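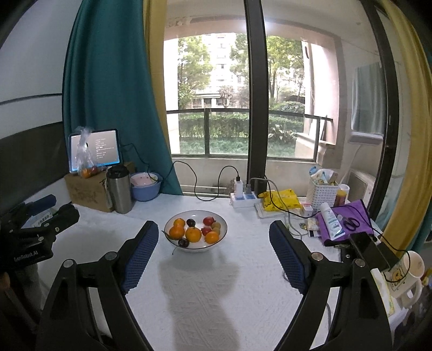 Lecture 6. The episode summary in reality and soap television

Course: Writing for Broadcast and Listings
Lecturer: Ottó Vörös
Notes updated April 8, 2018

1. Where we are in the course

Last week we finished with the series bible. Please have it beside you when you read these notes, as I will refer to the cast pages of Painemal several times. Today we go to a much smaller text, the episode summary, which is printed in the listings and shown on the screen guide. It is usually between thirty and sixty words. Students often think it is work for the last ten minutes of the day, and in many production offices this is so. The results can be seen in any television guide.

2. Who reads it

There are at least two readers. The first follows the series and wants to know if tonight's episode continues the story she cares about. The second has never seen it and is moving through the guide with the remote control in the hand. A summary for the first reader may use first names without explanation. A summary for the second reader cannot do this very much. Most channels choose the first reader, and the names are left bare: "Losia returns to the house." We don't learn who Losia is or which house.

I do not say this is wrong. In the middle of a season it is probably the correct choice. In the opening episode it is a mistake, and I take marks away for it in the assignment.

3. Tense and person

The summary is written in the present tense, third person. "Losia tells her brother about the loan." Not "told", and not "will tell". The future is kept for the trailer voice. A past event is allowed only inside a noun: "after the quarrel at Fladstead", "following her dismissal". Please notice how much story can be put in such a noun. "After the quarrel" gives us two people, a disagreement and some time that has passed, in three words.

4. The lines of the episode

A normal episode of Painemal has 4 story lines. We call them A, B, C and D by the amount of screen time. The summary does not have to mention all of them. The usual practice is:

A line: always mentioned, but not always first.
B line: mentioned.
C line: mentioned if it begins or ends in this episode.
D line: normally left out. It is often comic and it loses its taste in one sentence.

The order is a real decision. If the A line is a continuation (for example, the court case over the Vururwood hotel, which goes on for half a season), it can be better to open with something new from the B line and place the court case second. The last sentence has the strongest position. Put there the line which stays open at the end of the episode.

5. What may be given away

This is the part where we had the long discussion in January with the other group, so I write it out with more care.

The general rule: you may reveal everything that happens before the first advertising break, and nothing that happens after the last one. Between these two points it is a matter of judgement. The summary may announce a meeting, but it should not tell the result. "Losia faces her mother" is a meeting. "Losia forgives her mother" is a result, and the viewer has no reason to watch it.

Reality programmes are more difficult, as the events have often been in the newspapers for months before the episode is shown. Everybody knows that the couple is divorced. In this case the summary can keep silent about the fact itself and speak of the occasion: the dinner, the party, the journey. The viewer comes to see how people behaved at the table.

6. Verbs

There is a small family of verbs that live almost only in summaries. Characters clash, confront, reveal, struggle, reconnect. They make plans which are then threatened. After reading one season of these, the verbs mean nothing any more. I went through one full set of summaries for a series of 996 episodes, and "confronts" was by far the most common verb after "is".

You cannot avoid them completely, the space is too short. But try first a verb that belongs to the action itself. Instead of "confronts her landlord", what does she do? She refuses to pay him. She locks him out. She reads his letter aloud in the bar. Each of these is only a few words longer — and the third one I would watch.

7. A worked example

First version, by a student from last year, printed with permission:

"Drama erupts when Losia confronts Petra about the money. Meanwhile, tensions rise at the hotel. Will the family survive?"

Comments. "Drama erupts" says only that this is a television programme. "The money" is unclear even for a regular viewer, as three different sums are missing in this season. "Tensions rise" has no people in it. The question at the end can be put after any episode of any series.

Second version, after our work in class:

"Losia finds 4,000 missing from the hotel safe and asks Petra to empty her bag in front of the guests. Their father comes home from Fladstead a day early."

It is longer, but still inside the limit. Nobody's feelings are named. The B line has the last place and it is left open.

One objection was made, that the bag is a detail from the middle of the episode. It is before the second break — so we decided it is permitted. I would accept the other opinion also.

8. Length and house style

For the assignment use these limits:

Short form: at most 20 words, one or two sentences.
Long form: at most 60 words.
No exclamation marks. No more than one question mark in the whole season.
Actors' names are not included.
Surnames only when two characters share a first name.

9. For the next meeting

Watch the two Painemal episodes in the course folder. For each, write down the story lines with an approximate screen time, then the short form and the long form. Bring two printed copies, one of them without your name, as we will exchange them. If your long form has more than 60 words, cut it before you come and not in class.

Reading: chapter 3 of the course reader, and the listings pages handed out last week. Those who missed the handout can take one from the box outside my office.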